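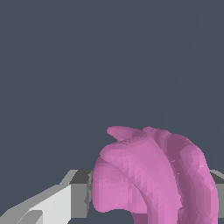
Wrist camera view: the pink mesh with the gripper finger at left.

This page is how I set up the simulated grasping cell in our Plornolard project. The cell has one seven-joint arm with a two-finger hand, and it works with odd, lobed objects from the Stullen mesh set. I write it for the people who take over the cell from me in June, so I assume you already have Prollton installed and the arm model loads without errors.

1. Prepare the mesh

Open the mesh in the converter and look at the number of faces. I reduce everything to around 300 faces. You will see the triangles very well after this, but for contact it is enough and the simulation stays fast. After reducing, recompute the normals. If you forget it, the contact forces can point inside the object and it jumps away when the fingers close.

For folded shapes do not use one convex hull. It fills the grooves between the lobes, and then the fingers stop on a surface which does not exist in the visible mesh. Split the shape in 5 convex parts and load them as one body.

2. Switch off gravity and place the object

In the cell file set gravity to zero for the object only. I do all the alignment with the object hanging free and no table loaded, it is much easier to see under the hand from every side. Then spawn the object below the hand and open the fingers fully.
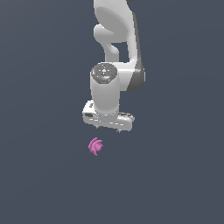
Side camera view, fingers open, object below the hand.

Check the position from the side camera before you move anything. If the object is under one fingertip and not under the middle of the hand, one finger will come down on it or push it away. Correct the object offset in the cell file - do not correct it by turning the wrist, or the wrist camera will not match anymore.

3. Set the wrist camera

The wrist camera must look between the fingers. Move the hand down in small steps and stop when the object is in the space between the two fingers. I keep the background plain and dark, so the outline of a light mesh is easy to separate.

4. Close the fingers

Start with low force and a closing time of 2 seconds. Watch the contact log from Tapsell in a second window. You want contact on both fingers at nearly the same time. When only one finger reports contact, go back to step 2.

If the object shakes between the fingers, make the time step smaller first, and only then change the friction. I lost one evening by doing it in the other order.

5. Save

Save the cell file with the mesh name in it and put gravity back to normal in the saved copy. Anju Kushwaha keeps the list of finished meshes, so please send her the name and the offset which you used.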